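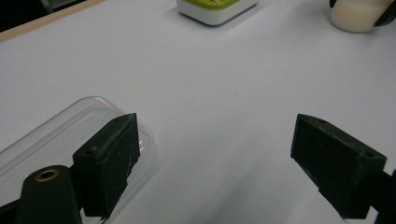 Ladybugs and lacewings at Rudton: where we are halfway through the season

Hi all, quick update on the grant money and what it's been doing. The short version is that the bugs are out there and the aphids are losing ground in most of the pepper houses — not everywhere, though, and I'll get to that.

We put out 600 lacewing larvae across 3 houses at Rudton, plus a smaller batch at the Bristel plot. My last leaf check at Rudton turned up 146 aphids. The same check before the release had 253, so I'm pretty happy! 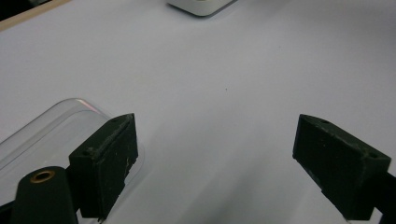 Tôn Dreltivska
Field Project Lead
2018-07-29

Bristel is the trouble spot. Ants have moved in along the south rows and they guard the aphids like little ranchers, so the larvae hardly get a look in. I've started sticky bands on the stakes and I'd like another few weeks before we call it.

Money's fine. Shipping ran higher than I planned in January (cold packs, mostly), but we saved on spray. I'd like to move what's left of the spray line over to alyssum seed for the borders, if that's okay with you — I need a yes before I order.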